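Section 4: Charging Your Flelus at Home

Welcome home, and well done on getting this far! Once the Worent wall charger is on your wall and your electrician has signed it off, the rest is easy, and you'll soon be doing it half asleep.

1. Park with the charging port facing the charger, shift to Park, and switch the car off. The cable is long enough to reach either side, but please don't stretch it tight.

2. Press the port door until it clicks, then push the plug in firmly. The light turns white, then green within 30 seconds.
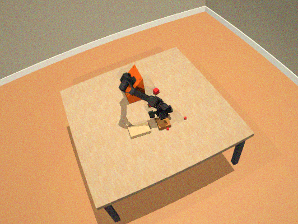

3. Set your charge limit on the center screen. For everyday driving we like 80 percent - save the full charge for longer trips, when you'll want all 259 miles.

Note: If you'd rather charge overnight, choose Later and pick a start time. The car remembers it until you change it.

Caution: Never use a household extension cord or a damaged cable. If the light turns red, unplug the car and call Metavholm Owner Care before trying again.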